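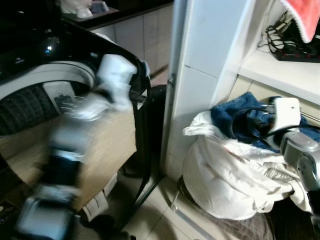
Ilaria Piras puts the case against laundry robots briefly: she will buy one when it can find the other sock. Engineers tend to call this unfair, and then look for something else to discuss.

**Robotic laundry handling** is the use of machines to gather, load, unload, sort and fold clothes in a home or a commercial laundry. Washing itself has been automatic for generations. What remains is everything on either side of the lid, and it has held out against automation for far longer than most people who dislike the job expected.

## The difficulty with cloth

A factory robot likes a part that is the same shape every time. A shirt has a shape only while somebody is wearing it. Dropped on a pile, it can hide its own sleeves, wrap itself around its neighbors and pass for a pillowcase. Software for picking up cloth must guess where an edge is, grab it, look again and usually revise its opinion.

Denim is often used in trials. It is stiff enough to hold a crease and heavy enough to slide out of a weak grip, and its thick seams give the fingers something to catch on. Two arms are generally preferred to one, so that the garment can be held from both sides while the machine works out which end is the waist.

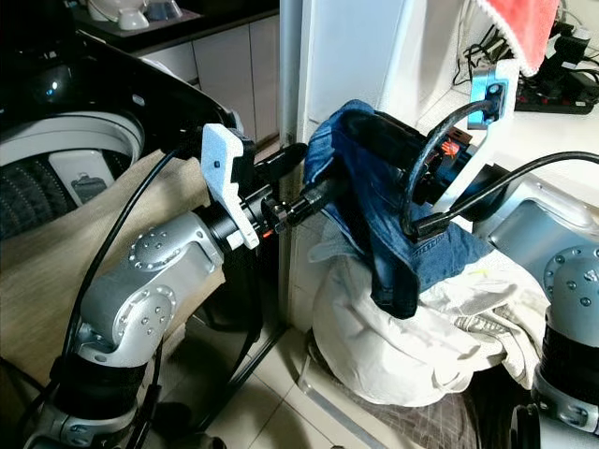 ## Loading and unloading

Top-loading washers let an arm reach in from above and let gravity do part of the work. Getting clothes back out is harder. Spun laundry clings to the drum wall, and items knot together, so a gripper going in for one towel may come out with a towel, a pant leg and a strap belonging to neither.

The Soltora trials, run by Renata Fuentealba in a set of ordinary rented apartments, are often cited here. Her robot was given 15 mixed loads and emptied 11 of them with no human help. The other four each left something in the drum, most often a single sock. Fuentealba's report lists this as "residual textile."

Homes bring troubles of their own. Laundry areas tend to be narrow, and arms need elbow room, which architects have so far reserved for people. Door frames, cabinet edges, hanging towels and loose cords all have to be planned around, and a route that was clear at breakfast may have a chair in it by noon.

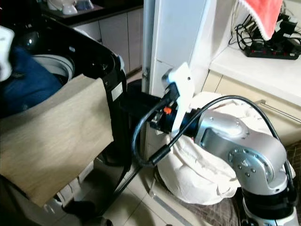

Speed is the other complaint. Drundetti, a maker of folding software, gave 70 seconds as its best time for a pair of jeans laid flat on a table, a condition in which few jeans are found. Ermanno Pagano repeated the test with jeans taken from a basket and got 6 minutes, including one attempt to fold the basket.

## Commercial laundries

Results are better where the laundry is dull. Sheets and towels of one size can be fed to machines all day, though a person usually still separates them first. Plurero sells a line for this and keeps the word "robot" out of its brochure, on the grounds that customers then ask whether it does shirts.

## Outlook

Debora Messina has argued that homes will get partial helpers first, such as an arm that loads the washer and leaves folding to the owner. Critics reply that loading was the easy part for the owner too.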